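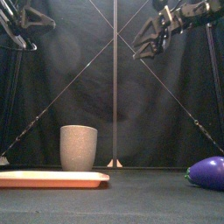 7. Clearing a grip fault on the two-arm table

This section covers fault G-14 (grip lost or grip not confirmed) on the Teledby two-arm table. It assumes that the arms are mounted, the wrist cameras are calibrated, and you have read Section 2, Stopping the Arms.

G-14 appears when the controller commands a gripper to close or hold and the finger position does not match the expected width. Both arms pause. The paused arm keeps power to its joints and can move again as soon as the fault is cleared from the console.

CAUTION: A paused arm is not a safe arm. Do not reach over the table until you have finished steps 1 through 4.

7.1 Making the table safe

1. Press the stop button on the console. Do not use the software pause.
2. Check the status page for both arms. Each must read STOPPED. If one arm still reads PAUSED, press the stop button again and wait for the page to refresh.
3. Look at both grippers. If either one is holding an object, place a folded towel under it before going on.
4. Turn the key switch to SERVICE and remove the key. Keep it with you.

Note: Fingers may relax when the key is turned. Light items such as play food will fall straight down. Keep your hands out from under the gripper.

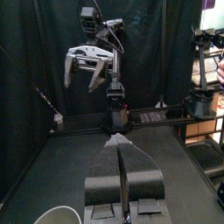 Escobedo wrote to us after the first release of this manual to say that the arm across the table is the one people forget. The operator there cleared G-14 on the near arm with the key still in the switch, and the far arm resumed its last move. Please add a line telling people to check both, the letter said, and put it before the part about cleaning the fingers. Step 2 was changed as a result.

7.2 Finding the cause

5. Open the fault log and read the finger width at the time of the fault. A width of 2 mm or less means the fingers closed on nothing. A larger width means that an object was present but slipped or was held off center.
6. If the fingers closed on nothing, check whether the object was moved after the task was loaded. Return it to its start position.
7. If the object slipped, wipe the inner faces of both fingers with a dry, lint-free cloth. Do not use alcohol on the pads.
8. Check each finger for side play. Tighten a loose finger screw with the driver supplied in the Femia tool kit. Stop when the screw is snug. 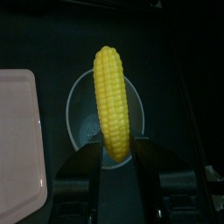 Long objects held near one end need more care than compact ones. The weight above the fingers can turn the object in the grip, and the controller reads the change in width as a loss. If the log shows repeated G-14 faults on one long item, lower the travel speed for that item to 600 on the task page and raise the grip point toward the middle.

Do not raise the grip force to fix a slip. Extra force bends the finger mounts and hides the fault until the mounts fail.

7.3 Returning to work

9. Remove the towel and any tools from the table.
10. Put the key back and turn it to RUN. Stand behind the marked line.
11. Clear G-14 on the console, then select Home for one arm at a time.
12. Run an open and close test on each gripper with nothing between the fingers.
13. Restart the task from the beginning. Do not use Resume after a grip fault. The controller does not know where a dropped object has gone.

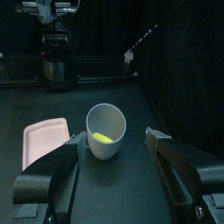 Figure 7-4. Gripper open, with the cup between the fingers.

If G-14 returns during step 12, leave the arm stopped and replace both fingers as a pair (Section 9). Finger pads should also be replaced every 4,000 cycles, whether or not a fault has been logged. Pads ordered from Vedadow come with new screws. Discard the old ones.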